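Review: The Vummont 21 Folding Crate, After a Winter of Use

I bought my first two Vummont crates in February, mostly to get groceries from the car to the kitchen in one trip. I now own eight of them. They hold canning jars, wet boots, extension cords and library books, and one lives in the trunk full time. That is enough use to say what they do well and where they fall short.

The 21 in the name is the capacity in quarts. Vummont sells a smaller one and a larger one as well. I tried the larger one and gave it to my neighbor, as a full load of jars made it too heavy to get up the porch steps. The 21 is the size I would tell most people to start with.

Two versions are sold, open sided and solid sided. Open sided is lighter and lets air through, so I use it for onions, potatoes and anything damp. Solid sided costs a little more and keeps small things from poking out. I would buy open sides for food and solid sides for tools.
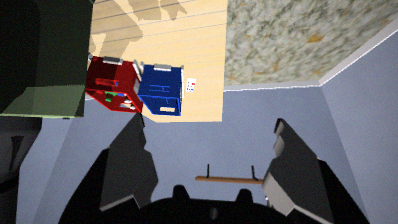

Red crate with open slatted sides, blue crate with a more solid face.

Folding is simple once you have done it a few times. The short ends tip in, then the long sides drop over them. Opening is the reverse, and each corner should click. If one corner doesn't click, the crate will still stand up and look fine until you lift it. I lost a dozen eggs that way in the first week. Check all four corners before you load it.

The hinges have held up. One crate has a white stress mark where a long side meets the base, and it has been there since spring without getting worse. Yupin Rattanakul, who runs the food pantry in Dadbridge where I help out, has used the same model for 5 years and has thrown away one, after a car backed over it.

Stacking is where I have a complaint. Open crates stack well with other Vummonts. They do not stack well with anything else. I have two older Erden crates with nearly the same footprint, and the Vummont feet miss the Erden rim by just enough to slide. If you already own a pile of another brand, stay with that brand.

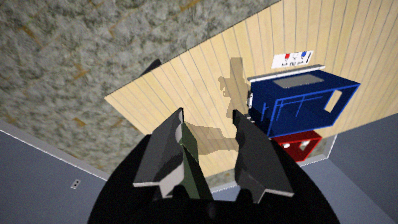 The feet are also hard plastic with no rubber on them. On carpet or concrete this makes no difference. On a finished floor, a loaded crate will leave marks if you drag it. I put felt pads on the two that stay in the kitchen – the self-adhesive kind for chair legs – and replaced them once when they got dirty.

Handles are fair. They are wide enough for a gloved hand, but the underside has a seam that digs in when the crate is heavy. Ekkachai Boonyarit wrote in to say he files that seam down with a bit of sandpaper. I did it to three of mine and it helped. It should have been done at the factory.

Cleaning is easy on the solid version and annoying on the open one. Dirt from potatoes packs into the corners of the slats, and a rag won't reach it. An old toothbrush works, or a garden hose if the weather allows. Don't fold them away damp. I did, and they smelled musty for a few weeks.

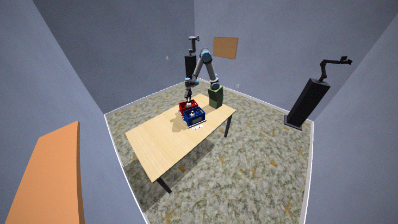 I also tested the Jitpraphai crate for a month. It is cheaper and folds a bit flatter, but the sides bow outward under a full load of cans and the hinges felt loose by the end. For laundry or toys it would be fine. For canned goods I would pay the difference.

Lids are sold separately and I don't think they are worth it. They snap on at two points only, and mine pops off when the crate is lifted from one end. A square of old plywood does the job in the trunk.

Would I buy the 21 again? Yes, at the regular price, and more so on sale. I would skip the lid and do the sandpaper on the first day. Colors are a matter of taste, though I do find it handy to keep one color for food and one for everything else.

Rating: 8 out of 10

Recent reviews
Erden Step Stool, Two-Step Model
Jitpraphai Over-the-Door Rack
Canning Funnels Compared
A Cheap Boot Tray That Lasts

Contact | Copyright, all rights reserved | Back to top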